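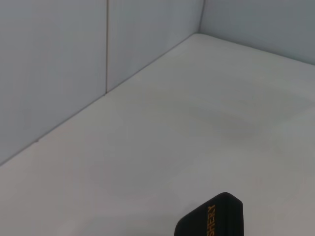

Wrist view into the back corner of the booth, gripper empty

Hand guiding vs. remote for a wiping task -- which would you redo?
Posted Jun 30, 2024 by Saturnino Alcaraz

Hi all, long-time reader, second thread. I'm teaching our Swai arm to wipe down the inside of a pale box (floor, then along the bottom of the walls, then into the corner) and I've now recorded the job both ways. First batch was me standing there with my hand on the wrist, dragging it around in gravity comp. That got me 300 demos over a couple of weeks. Second batch was remote, with the Flusus handset, and I was only looking at the wrist feed while I drove. 545 of those.

The policy trained on the hand-guided batch does lovely long strokes on the floor and then chickens out a couple of inches from the back corner. The remote one goes right into the corner but it dithers. Stops, backs up, goes in again, like it forgot why it came. Which is fair, that's what I do on the handset!

So before I spend another month on this, which batch would you throw out and redo? Or do I mix them?

-- Saturnino

pepperjack_axis wrote:
Redo the hand-guided ones. I bet your arm was in the way of your own reach in that back corner, so you stopped short without noticing. I did the exact same thing on a sink last year. Watch your own recordings and look at where the stroke ends, it'll be the same distance every time.

Also, look at that view. Pale floor, pale walls, barely any contrast. What is the policy supposed to hang on to in there?

mirela_k wrote:
I'd go the other way and bin the remote set. Hesitation is poison. If you pause in a spot where everything looks the same, the policy learns that a picture of plain wall means "hold still," and then it holds still forever. I had a drawer task where we trimmed every pause longer than half a second and it was like a different robot afterward.

Hand-guided motion is just smoother. I know people love their handsets but I've never seen a clean curve come out of one.

pepperjack_axis wrote:
Smooth is nice, but smooth and not reaching the corner is still a dirty corner. And when he's hand guiding, is his sleeve in the wrist view? If it is, the policy is seeing a person in training and no person when it runs. That one bit me hard.

Saturnino Alcaraz wrote:
Uh. I went and looked. Sleeve, yes. Not in all of them, mostly when I'm working the left wall and have to lean in. I feel a little dumb, I've been scrubbing through these for weeks looking at the path and never at what was in the picture.

And pepperjack is right about the stopping short. I overlaid the end points in Bradar and they bunch up in a neat little line well before the corner.

tallgrass_tom wrote:
Question about the view at the top. There's a faint darker patch on the floor, toward the middle right. Is that dirt or a shadow? Because if you can't tell, it can't either, and you're asking it to wipe.

Saturnino Alcaraz wrote:
Couldn't tell you from that picture, it could be either one. I don't reward it for finding marks though, it's supposed to cover the whole floor regardless. But I take the point that I might be teaching it to chase shadows, I do tend to steer toward anything that looks gray when I'm on the handset.

tallgrass_tom wrote:
Then that's in your data whether you want it or not. Try fixing the order of the strokes and sticking to it, even when you see something tempting.

mirela_k wrote:
OK, if the sleeve is in there I soften my position. A bit. You could do what we ended up doing: guide by hand once to get the path, let the arm play it back on its own, and record the playback. No person in view, no handset wobble. You lose some variety so shift the start pose each time.

pepperjack_axis wrote:
Playback is great right up until something slips, and then you've got zero examples of recovering. The backing up and going in again that he's complaining about in the remote set? I'd keep some of that. Not the standing around, just the second tries.

mirela_k wrote:
We'll have to disagree on that one. A second try on an empty floor isn't recovery, it's the operator being unsure about depth. He had one camera and no texture to judge by. Give him a second view while he's driving and most of it goes away.

Saturnino Alcaraz wrote:
You're both making this harder, thank you. I cut the pauses out of the remote batch last night and that alone dropped 3616 seconds of me doing nothing -- an hour of my life, hovering. Retrained on what was left and it still fusses at the corner but it moves along. I'm going to try mirela's playback idea for the left wall only, and put a side camera up for me (not for the policy) when I do the corner by handset.

Will post again once I've got a decent pile of new ones.

quietservo wrote:
Same arm here, different job. Check the payload setting before you hand guide again. Mine was still set for the old gripper and the wrist sagged the whole time, so all my low strokes had me fighting it upward. I had 983 demos like that. Kept none.

Last updated by Saturnino Alcaraz, 6 posters in this thread... see edit history
Contact the moderators | Copyright 2024 Erosgate Forums | Back to top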